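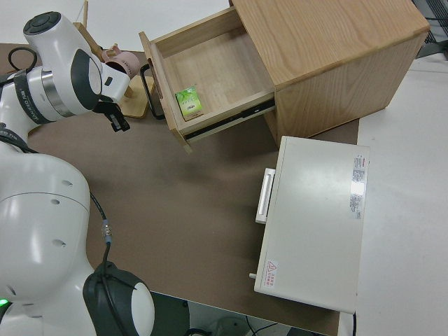 Drawer wins office tidying contest by holding almost nothing

12/23/20

VESBY – The year-end clear-out at Stanciu, the small furniture showroom on Rullia Street, closed with a surprise winner. The prize for best-kept storage went to a light oak cabinet with a black metal handle and exactly one drawer, which on judging day held a small green-and-white box and a great deal of air.

The contest began in March, when a memo informed staff that the back office contained 3000 items and a path to the window. Each desk was given one cabinet and one rule: if it doesn't fit in the drawer, it needs a home or a trip to the donation bin.

Results varied. One entry had to be opened with a ruler. Another was ruled out when its drawer proved to be full of the keys to other drawers. A third lost points for soup.

The winning entry scored 100, the highest mark on the sheet, and picked up a bonus for restraint on the tabletop. A pink mug hangs from a wooden stand beside the cabinet, where its owner can find it, and a white box that looks a bit like a small safe sits on the other side. Judges did not ask what was in it. They had 30 more desks to get through before lunch.

Rivals have grumbled that an almost empty drawer shows poor use of space. A written complaint, 5 pages long, argues that storage is meant for storing and that the author's own collection of takeout menus was "marked down for ambition." The complaint has been filed, in a drawer.

The little box with the green leaves on it has drawn some attention too. Bets on the contents are running at tea, mints and plant food, in that order, and the winning desk isn't saying.

The prize is a gift card for Clustum, the housewares store across the square, good for any item in the shop. Most of what Clustum sells is containers. Stanciu says the contest will run again next year, with a new category for shelves, and asks that whoever borrowed the label maker bring it back before the holiday break.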